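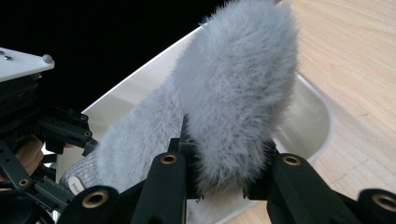 23rd April

Wool felting trials, batch 2. Stemberg fleece, washed cold, picked over by Hui-mei. Still some vegetable matter in it, not worth another pass.

Tirnix soap at the weak dilution. Old sample from February went stiff at the edges, want to see if that was soap or me rubbing too hard.

Swatch A: 50 strokes each side, flipped, same again. Holding together but pulls apart at one corner. Laid too thin there prob.
Swatch B: same but warmer water. Much tighter. Shrank more than I wanted, forgot to mark the starting size. Do that tommorow before anything gets wet!!

Li-hua wants the Shih blend tried next, says it takes dye better. Only 2 bags left, so small swatches.

Drying rack full. Scale needs new batery. Ask Flusport re: the finer mesh, they never wrote back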